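Cistovar Office Handbook
Section 9: Paper waste and desk bins

Read before your first shift. Questions go to Štěpánka Paulík, ext. 26.

9.1 Setting up the bin

1. Take one bin per desk from the Filtstead store room. Don't take the lidded ones, those are for the kitchen.
2. Wipe the inside with a dry cloth.
3. Put it on the floor, left or right of the chair, your choice. Keep it 40 cm clear of any heater.
4. No liner for paper bins. Liners only where food goes in.

Note: desk bins are paper and dry scraps only. Cups, peel, tissues go to the kitchen.

9.2 What goes in

Drafts, misprints, scribbled notes, old envelopes. Graph paper is fine. Staples are OK, binder clips are not, pull them off and put them back in the tray.

Flat sheets stack better than balls and the bin lasts longer between rounds. Small stuff can go in crumpled. 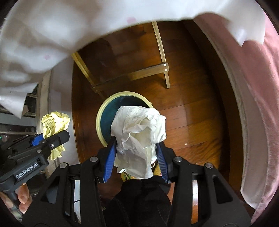
Fig. 9-1. Crumpled sheet over an open desk bin.

Caution: anything with a name, adress or account number does NOT go in the desk bin. Use the locked Bartoš cabinet by the stairs. Slot takes flat sheets only. If it jams, leave it and call ext. 26.

9.3 Emptying

1. Thursday, before 4 pm. Every desk, even if half full.
2. Carry the bin to the blue Drorka container in the yard. Tip, don't shake.
3. Check the bottom for pens and clips.
4. Close the container lid untill it clicks. Wet paper gets refused at pickup.
5. Bin back to the same desk.

Container full? Stop there. Do not pile bags next to it. Spare container is behind door 67, key at reception.

Note: from October the yard light is on a timer. Press the switch by the door before going out.

9.4 Problems

Bin smells: food in it. Empty, wash, dry upside down overnight.
Rim cracked: swap it at the store room, write the desk number on the sheet.
Missed a round: take it down yourself, same container, lid shut.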